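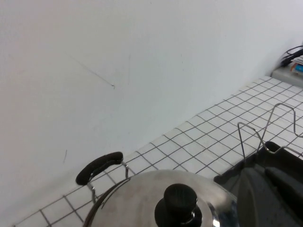 Okay, moving out thread. My lease in Plaltstead is up at the end of April and I've been fighting with myself over the deposit for a week now. I paid two months up front and I want every penny of it back! The landlord's checklist has 21 items on it and one of them just says "walls." So now I stare at walls. A thin dark scratch on white paint, the kind with a little dot at the end of it, is all I can see when I walk into a room, and then I spot the next tiny streak lower down and there goes my evening.

Things I've learned so far: get the touch-up paint name from the landlord BEFORE you go to the store. I came home with up to 7 sample cards (I lost track, okay) and every one of them was called some kind of white.

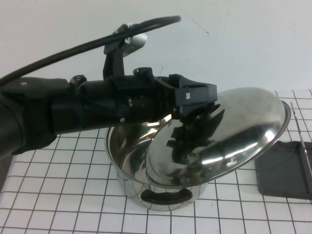 Anyway, I went with a small can and a foam brush and did the hallway first. Dab, don't stroke. Let it dry overnight before you decide you hate it. I hated mine at 10 pm and was fine with it by breakfast.

Grout is next. Baking soda paste, old toothbrush, podcast. My sister swears by the spray stuff but it gives me a headache.

Four boxes packed, kitchen not started. If anyone local has a hand truck I can borrow for the weekend, I will pay you in banana bread (with walnuts, sorry, that's how I make it).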